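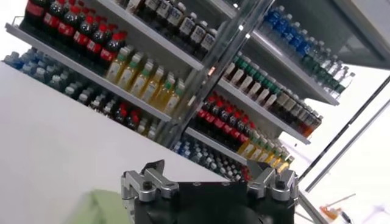

Faulkner, 12/30/18

Operators wanted for teaching a robot by remote control and by hand (paid, part-time)

Stillero is looking for people who will show our robot how to work with a drinks shelf. The project has the name Povik. It started in the autumn with two operators, and now we need more of them, with different hands and different habits.

You do not need to know programming. You do not need to have worked with robots before. We are glad about former shop workers, musicians, people who sew or repair things, and also about students who have free mornings.

What the work is

The robot has two metal fingers and a small camera close to them. In front of it is a shelving unit with rows of bottles: cola with red caps, yellow juice, water with blue caps and several others. You receive a task on a card, for example "take one juice from the left side and put it on the white table", and you lead the robot through this task from the beginning to the end. One such performance we call a demonstration. A demonstration takes usually less than a minute. Then you do it again, a little differently, with another bottle or from another row.

There are two ways of leading the robot, and you will learn both.

By remote control. You sit at a desk in the next room with a hand controller, which we call Irka. You see on the screen what the wrist camera sees. The picture turns when the wrist turns, so the shelves are often standing diagonally in your view, and the first hour with this is strange for almost everybody. If you get dizzy from such a picture, please tell us and we will make a break or change you to the other way.

By hand. You stand next to the robot, hold it by the arm and move it yourself. The motors are soft in this mode and you need only a little force. The fingers are opened and closed with a foot pedal.

After each demonstration you press one of three keys: good, repeat, or not sure. Please use "not sure" as often as you need it. We do not pay by the number of good ones.

The tasks in this round

- taking a bottle out of a full row without pushing over the neighbors
- putting a bottle back in the row where it belongs
- moving a bottle from the upper shelf to the lower one
- taking a bottle from a place where the upright between the two bays is in the way
- bringing a bottle to the table and letting it stand there

The last one sounds easy. Most of our bad demonstrations so far are from this task, as people open the fingers too early.

We want to collect 1000 demonstrations in this round.

Who can apply

You should be 18 or older and no older than 65. You should see the screen well, with or without glasses, and be able to read a short task card in English. Left-handed people are very welcome, because both of our present operators are right-handed. For the work by hand you must be able to stand for 30 minutes. If this is not possible for you, write it in the application and we will plan you only for the remote control.

Long hair must be tied back in the robot room. Rings and bracelets stay in the locker.

Time and payment

One shift has three hours with two breaks. You can take two to four shifts in a week, mornings or afternoons. The first shift is training and is paid like all others. You receive 50 dollars for a shift, and a shift that we must stop for a technical reason is paid in full. The round goes until the end of May. Whoever wants to stop earlier can do it, we only ask for one week of notice.

What we record

We record the movements of the robot, the state of the fingers, the keys you press and the video from the wrist camera. We do not record your voice. In the work by hand it can happen that your hand or sleeve comes into the video. You will sign a paper about this before the training, and you can read it at home first.

How to apply

Please come to the front desk of Stillero in Faulkner and ask for the Povik form, or use the application form on this site. Write in a few sentences what you do now, which days you are free, and which hand you write with. A CV is not necessary. We invite everyone suitable to a trial of half an hour, where you take some bottles from the shelf with Irka and can ask us your questions.

Applications are read in the order they come. We answer to all of them, also when the answer is no.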